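Search this site
Enter keywords

Speaker notes, Monday talk: how small bands get heard

Welcome everybody, and thank you for coming in out of the rain. Give people a minute to find a chair. Start with the Kerinora story, and take it slowly, it's a good one!

Kerinora made their first record in a borrowed room and pressed 900 copies, which was brave (and a little foolish, they'd say so themselves). They sold most of them by hand after shows, one chat at a time.
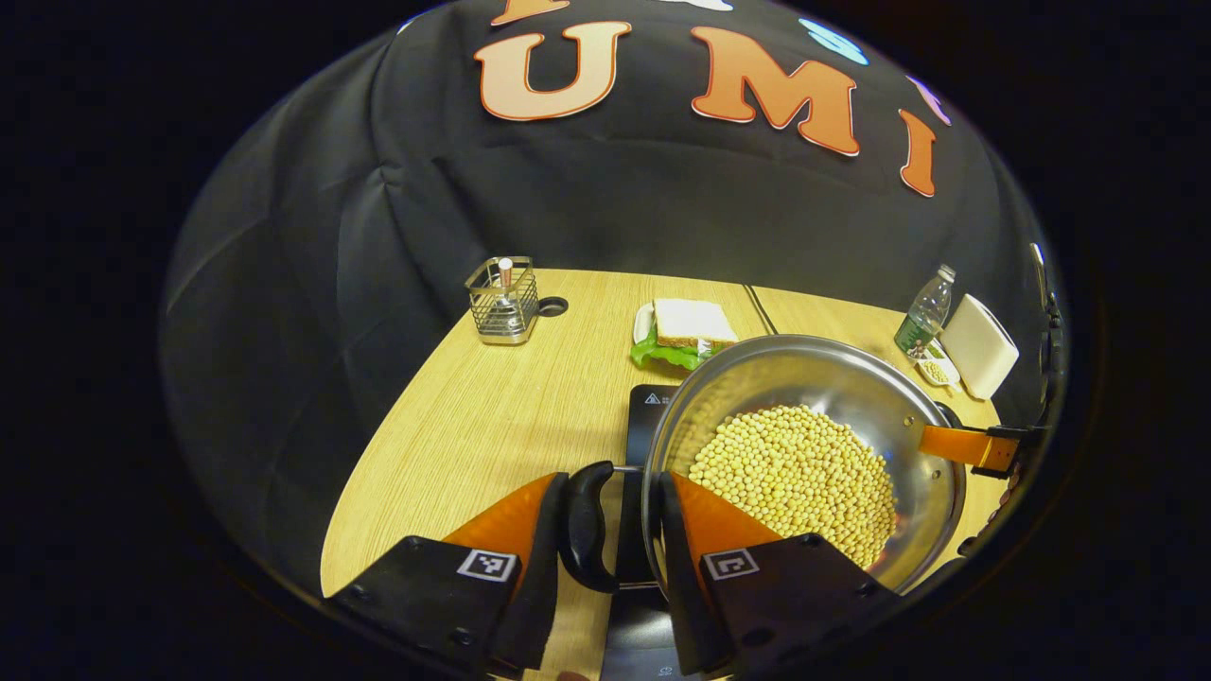
Then came the Dravby tour: 26 towns, mostly little halls, and one night in Prasach with 20 people in the seats. Play the live clip here. Let it run through the second chorus, because that's where the harmony comes in and I always get goosebumps.

Ask the room: who has played to a crowd that small? Wait for hands. Somebody usually has a lovely story, so leave time for it.
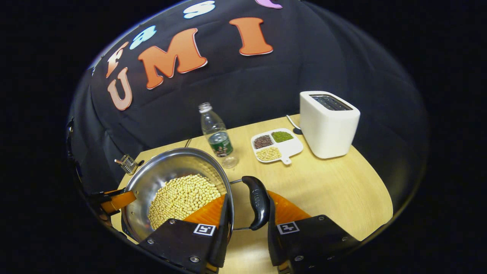 A pot of soybeans, about half full.

Next, the Ackermann label. They signed the band for one album only and left the song order alone. The second pressing was 2000 copies. Mention the mailing list, which began as a notebook at the merch table, and say again that email still sells more tickets for them than anything else.

Finish with the quiet song, the one with just piano. Then questions, and remind folks the sign-up sheet is by the door.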